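Tevine Electric Steamer Review: Two Months of Weeknight Use

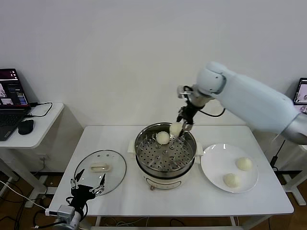
I bought the Tevine in February to replace a stovetop steamer that had warped. Our stove has four burners and on most nights three of them are taken, so moving the vegetables and dumplings to a plug-in pot made sense. It cost a little more than the Arnura I also looked at and a lot less than the Kakico.

Setup took a few minutes. Wash the basket and tray, fill the base to the line, put the basket on, turn the knob. The manual is a single folded sheet and the English side leaves out how often to descale. I do it every 25 uses with white vinegar and have had no trouble.

From cold tap water it needs a few minutes to build steam. Broccoli is done soon after that. Frozen buns take longer than the package says, and on my timer 23 minutes is right for the large ones from Salgado, the grocery near us. Put a square of parchment under each one or the bottoms stick and tear. Fish works too, but the smell stays in the lid seal for a day.

Capacity is fine for two people. For four you'll be cooking in batches, and the water needs topping up before the second one. The pot doesn't warn you when it runs low.

Cleaning is mostly easy. Steamer trays in general collect starch around the holes, and this one needs a brush every week or so. The base can't go in the sink, so I wipe it down and leave it open to dry.

The cord is my main complaint. It is short, and in our kitchen the pot has to sit right by the outlet next to the toaster. An extension cord isn't recommended in the manual.

I would buy it again at the regular price. If you cook for a bigger family, look at something with two tiers.

Posted 2022-04-07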